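## 5 Open-Day Demonstration at Ratgate

The results in Section 4 come from sessions run by the people who built the system. To see how it behaved under less controlled conditions, we ran it for a day in front of visitors at the Ratgate site. This section covers the setup, the procedure we followed, and what we learned from the day. It is not a benchmark. The visitors influenced the order of items, the pace, and the number of interruptions, and none of these were held fixed.

### 5.1 Setting

The open day took place on Sunday, June 9, 2024. Ratgate is the test hall used by the Prurnier project, and it is normally closed to the public. Visitors signed up in advance and came through in groups of at most 24, each led by a member of the project who was not running the robot. A group first watched a short talk in the meeting room and then walked to the picking cell.

The cell was the same one used for the December trial. It has a white tabletop in front of a steel rack, with blue plastic bins on the rack and roller conveyors on the tiers. We made two changes for the visit. The operator station was moved to the side so that people could see the table, and a screen was added to show the live camera views. The second change turned out to matter more than the first. Visitors who stood at the back of a group could see little of the gripper directly and followed the work mainly on the screen.

The control stack had two parts. Asante is the grasp planner described in Section 3. Zadov is the supervisor that decides when a grasp is accepted, when it is tried again, and when the operator is called. Both ran in the versions frozen after the December trial, with no retraining on new items. The only setting we changed was the upper limit on arm speed, which was lowered for the whole day and stayed the same for all groups.

### 5.2 Items

In the December trial we ran 1000 pick attempts on boxed goods. Most had flat faces and stiff walls, and the planner could treat them as rigid bodies. For the open day we wanted items that people would recognize from home or from a store and that would not all behave like a box. We added printed paper goods, including gift bags, as well as small household items.

Paper goods are hard for Asante for three reasons that had already come up in the lab. First, a bag that is partly open has thin edges, and the depth data near those edges is often missing. Second, the printed pattern can be mistaken for a change in shape. We saw this most often with photographic prints, where a dark area next to a light area was sometimes read as a gap. Third, the item can change shape when the fingers close, so the planned contact points are no longer valid by the time force is applied. Zadov checks the grip again after closing, but it does not model the new shape.

Openings in an item are a related problem. A handle hole or a hollow core gives the planner an inner edge that looks like a good place to put a finger. This can be a sound choice on a stiff item and a poor one on paper, where it may tear. Asante has no material estimate and treats both cases alike. We kept such items in the set on purpose.

### 5.3 Procedure

Each group saw the same kind of run. The operator reset the cell, checked that the path between the table and the rack was clear, and started the supervisor. A visitor was then invited to choose an item from a tray of spare goods and hand it to the operator, who placed it. Visitors did not reach into the cell at any time, and the arm was stopped whenever the operator did.

We used a simple rule for stepping in. If Zadov reported a failed grasp twice in a row on the same item, the operator removed the item and went on to the next. The operator could also stop the arm at any point for safety, and this was logged as a separate event. Questions from the group did not pause the run unless the operator had to turn away from the table. In that case the arm was held, and the time was taken out of the log.

Before the first group arrived we went through the stop procedure with everyone on the team, including those who would only be giving the talk. We recommend this to other groups planning a similar day. In our case the guide was often closer to the stop button than the operator was.

### 5.4 Logging

We stored the planner output, the supervisor state, gripper width and force, and video from all cameras. The target was 100 logged attempts over the day, enough to compare the failure types with the earlier trial without slowing down the tour. We reached that number before the last group and kept the logger running, but the attempts after that point are left out of the analysis below so that the stopping point does not depend on how the last session went.

Audio was not recorded. Two members of the team took written notes of the questions people asked, without names. Video was checked before release, and clips that showed visitors were removed. The stills used here come from the wrist cameras and from the camera mounted at head height, which looks out over the table toward the rack.

The different views do not carry the same information. The wrist cameras show the contact area closely but lose most of the table once an item is held. The head camera keeps the table in view, but an item lifted close to it can cover part of the rack – this happened with the larger paper goods in particular. Asante uses the wrist view for the final approach and the head view for everything before it. When the two disagreed, the supervisor always favored the wrist view, and we did not change this for the open day.

Figure 6 gives four stills from the recordings. They are not arranged by time.

**Figure 6.** Work in the picking cell at Ratgate. (a) Wrist view, with a pale blue item held upright between the fingers. (b) Wrist view, with a paper gift bag standing in a large blue bin. (c) Head view, with a floral print in front of the bins and the white tabletop below. (d) Wrist view, with a pale item held on edge, a tan oval opening visible through its middle. 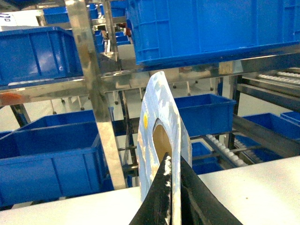
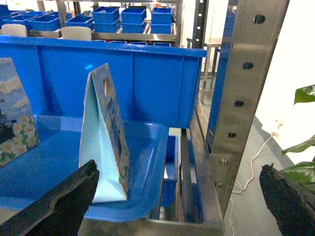
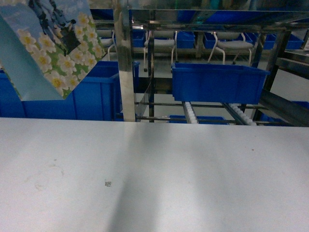
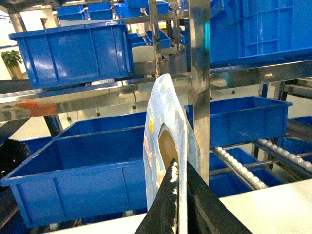

### 5.5 Observations

The most common cause of a retry during the day was a grasp that Asante rated as good and Zadov then rejected after closing. In the December trial this was rare, and most retries there came from poor approach paths. We take this as a sign that the planner's confidence score does not carry over well to soft goods. The score was fitted on boxes, and a paper wall that bends under the finger gives a width reading that the supervisor does not expect.

A second group of failures came from placement. Items that stand up in a bin only because they are folded a certain way may fall over when the bin is bumped. The supervisor does not look at the bin again after release, so a fallen item was logged as a success unless the operator noted it by hand. We corrected these entries from the video afterward. The check itself is easy to add and is now part of the development version.

Reflections from the steel parts of the rack were less of a problem than we had feared. The planner masks out the rack using the known layout of the cell, and the mask held up through the day. It does mean that the rack cannot be moved without a new calibration, and a visitor who worked in a warehouse pointed out that racks there are moved all the time. We agree that this is a limit of the current design.

### 5.6 Visitor Questions

The notes show that people asked less about speed than we had expected, even with the lowered limit. The most frequent question was how the robot decides where to hold something. The next was what happens when it drops an item. Several people asked why the arm paused before closing the fingers. The pause is the time the planner takes to switch from the head view to the wrist view, and it had never struck us as something that needed explaining. After the second group we added a line of text on the screen during the switch, and the question came up less often.

Some visitors read the pause as hesitation and said that the robot was being careful. Others thought that it had stopped working. Both readings affect how a person nearby would act, and the second could lead someone to reach into the cell. For this reason we now treat the state display as part of the safety setup, and the operator checks it along with the stop button at the start of each session.

### 5.7 Limits of the Demonstration

The items were chosen by visitors from a tray that we had filled, so the choice was only partly free. The operator knew the system well and placed items in ways that were likely to work, even though the instructions were to place them as they came. We could see this on video – bags were often turned so that an edge faced the gripper. A repeat with an operator from outside the project would give a fairer picture, and we plan to do this before the grasp score is refitted.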